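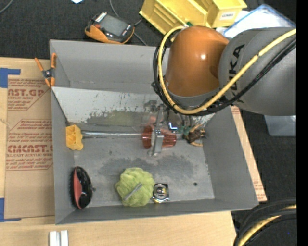
KUKA arm and gripper over the gray bin, red cup on its side

From: Tymofii Pasichnyk
To: bin-picking list
Subject: Re: [bin-picking] Finger choice for mixed items, and a camera question

Hi all,

Answers to the questions from last month inline. I finally had two free afternoons on the arm, so there is something to report.

> We are trying to settle on one gripper for the mixed bin and would
> like to hear from anyone who has run the Yook fingers against the
> Grornby ones on the same items. Our arm is a different make but the
> flange pattern is the same, so mounting should not be a problem.

I ran both, same arm, same bin, same items. The set is the usual household mix: the red plastic cup, a lumpy green soft thing, a brush, a yellow-orange block and a few smaller bits. I shook the bin between runs and did not arrange anything by hand.

The Grornby fingers are stiffer and close more evenly. They did well on the block and on anything with two flat sides. On the cup they were fine when the rim faced them and poor when it didn't. The pads are hard and the cup turned in the grip more often than I would like.

The Yook fingers are narrower, and for me that mattered more than grip force. They get down between an item and the wall, where the Grornby set would touch the wall first and trip the force limit. They flex, though. With the brush I could see the tips spread before the lift, and I dropped it 3 times in one session. The other drops were all small parts.

If I had to leave one set on the arm it would be the Yook, with new pads. I have not tried new pads yet.

> Did you have to change the approach height or speed between the two?

Height yes, speed no. The Yook fingers are 11 mm longer on my mount, so every pick height had to move. I forgot this the first time and pushed the bin down into the table. No damage, but check your tool frame before you start. Putting a spring clamp on the bin is also worth the minute it takes. Mine had been creeping a little with every wall contact, and the calibration went off with it.

I kept the approach slow for both. Going faster saved very little time in my setup, because the planner is what we wait for.

> What about cable routing? Ours snags when the wrist turns past
> a certain point.

I have no good answer. The yellow cable and the black bundle go along the link and loop past the orange joint, and I leave enough slack that the wrist can turn without pulling. Too much slack and the loop hangs where it can catch the bin rim. I limited the last joint in software and lost a few grasp angles that I don't miss much.

> Last one: are you still on the old camera, or did you move to the
> Firkero? We were told it handles clear and shiny items better.

I moved in December. It is better on shiny things, but not by as much as I had hoped. The thin silver rod used to vanish from the depth image completely. Now I get part of it, enough for a grasp if it lies away from the wall. The cup was always a problem because light goes through the red plastic, and it still comes out with a hole in the middle. I ended up taking the rim from the color image and guessing the rest.

The exposure time made more difference than the camera did. I was on the default. At 800 microseconds the glare off the fingers mostly went away and the dark items were still usable. Your lamps will be different, so try a few values.

One thing you didn't ask about: the worn bin. The floor and the sloped panel in ours are scuffed and patchy, and the segmentation sometimes picks a dark smudge as an object. I have had the gripper close on bare floor more than once. A new bin would fix it – but I would sooner have a model that copes, so the old one stays for now.

I still want to try the Iseck controller with its own force loop. If anyone has it running with a KUKA, please write to me, on or off the list. I mainly want to know if the contact threshold can be changed during a move or only between moves.

The log files are messy but I can send them. Both finger sets are in one folder, with the grip width and the result for each attempt.

Regards,
Tymofii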